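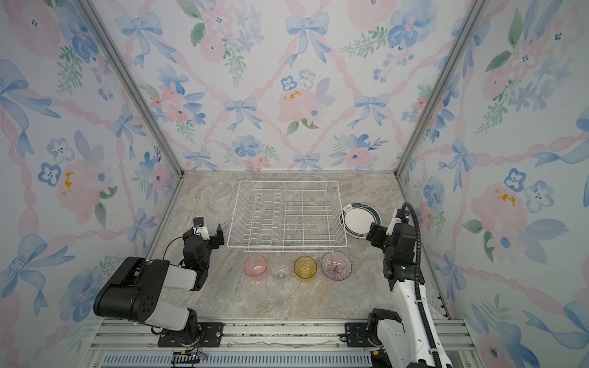

3 min read

I've worn the Drovetti indoor soccer shoes for nine weeks now, which is long enough to say I love them, mostly! My old pair gave out in April, right in the middle of our league season, and Ka-ming Hsiao (our left back, and very picky about footwear) talked me into these.

The first two games were a bit stiff across the toes, I'll admit. After that they loosened up nicely, and the grip on a dusty gym floor is wonderful – I can turn on a ball again without sliding into the bleachers.
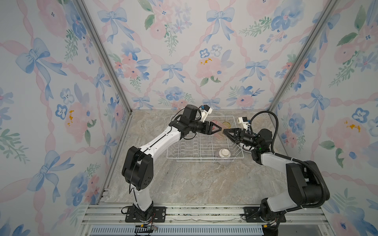 The laces are my one real gripe. They're far too long, so I double-knot them and still end up tucking the ends in at halftime. Sizing runs small as well, so go up a half if you have wide feet like mine. I'd buy them again, and I'm already eyeing the blue ones for next season.

Last updated May 15, 2019

Contact | © Fitzsimmons Indoor Soccer | Back to top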